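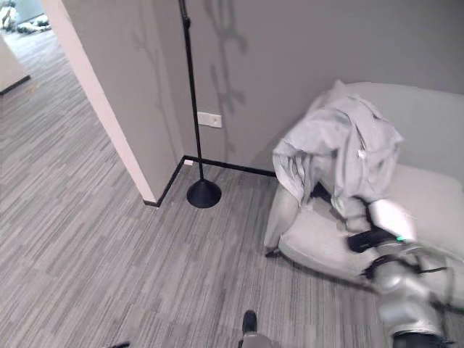
List: teleop-practice
Subject: Re: Re: garment off armchair, demo quality
From: Glenys Hebden
Time: 9:40 pm

Seidu, Kristof, all,

Answers in between Seidu's bits, and then a grumble of my own at the bottom, which you're free to skip. Most people do.

Seidu Ayaaba wrote:

> We are up to 185 demos of the armchair task and the policy still
> does a thing I can only describe as patting. It goes to the chair,
> puts the fingers on the cloth, presses, thinks about its life, and
> lifts off with nothing in the gripper. Comfort says it's the
> training. I say it's the demos. Who is right?

Comfort is a kind person and you're right. I sat down on Wednesday with a pot of tea and watched 50 of them end to end, and the patting is in there. We taught it to pat. When an operator isn't sure how far off the cloth they are, they come down until the fingers press into it, wait for their own eyes to catch up, and then close. Some of those waits are long enough to butter toast. The policy sees a great many steps where the right answer is "stay put and press", and it has learned that lesson beautifully.

Grey on grey doesn't help. A pale grey garment on a light grey chair against a grey wall is a lovely thing in a furniture catalogue, but on the operator's screen it's fog. I'd keep it, mind you. People do own grey things. But the operator needs to know where the fold is before they move, so have them stand beside the chair and look at it with their own head before they sit down at the rig.

> Should we trim the pauses out in post?

I would trim the long ones, and only where the arm is properly still. Bernice tried trimming everything under a speed threshold on the Nanum set last year and ended up with a robot that closed its fingers on the way down, like someone snatching the last biscuit. Leave a short settle before the close, because the cloth needs to be pinched and the fingers do need to get there first.

> Kristof wants all the demos to grab the same spot, the top of the
> backrest, so it's consistent. Bernice wants variety. I want lunch.

Kristof, I love you, but no. A garment flung over a chair is bunched a different way every time. On one it's mostly over the backrest, on the next it's all down the armrest with a bit hanging toward the seat. If everybody goes for the top of the backrest, half the time they'll be pinching one layer of sleeve and a good handful of upholstery. The chair then comes along for the ride, or tries to.

What I'd ask for instead is a consistent rule and a varied place. Mine is: go for the thickest fold that stands clear of the cushion, come at it across the fold, close, lift a hand's width, and look. If it's coming, carry on. If the upholstery is coming too, open up and have another go, and LEAVE THE SECOND GO IN THE DEMO. I can't put that in bigger letters because this list strips formatting. The Sollden people threw out every recording with a missed grasp and then wondered why their robot had no idea what to do about a missed grasp.

And please don't let anybody use the tag as a target. I know it's white and it's the one thing on that garment you can see. I caught myself doing it. We'll end up with a machine that is very good at finding tags.

> Last one. Comfort finds the leader arm tiring and asks if she can
> switch to the hand controller halfway through a session.

Between sessions, yes. In the middle of one, no. The motions come out quite differently (the hand controller people all make a little swoop, you can spot them in a second) and if you mix them without noting which is which you will never untangle it. Put it in the session notes. Put your name in as well. There are 33 sessions on the Dureo drive credited to an operator called "me".

If she's tired, she should stop. I can see tired in the recordings. The wrist starts to sag and everything is approached from underneath.

Now the grumble. Resets. Whoever drapes the garment between demos has a style, and after a while the style is all the robot knows. Mine, I'm told, is "tidy aunt". Darko's is closer to "burglary", and his are the better data. Please take turns, throw it from different sides, and once in a while move the lamp over a bit so it isn't always standing in the same place like a chaperone.

So, my plan, unless somebody shouts: Seidu trims the long stills out of what we have, then we collect another 50 with the fold rule and retries left in, two operators, one kind of controller. Retrain on both together and on the new ones alone, and compare. If it still pats, I'll say sorry to Comfort on this list where everyone can enjoy it.

Kristof, you still have my good headphones.

Glenys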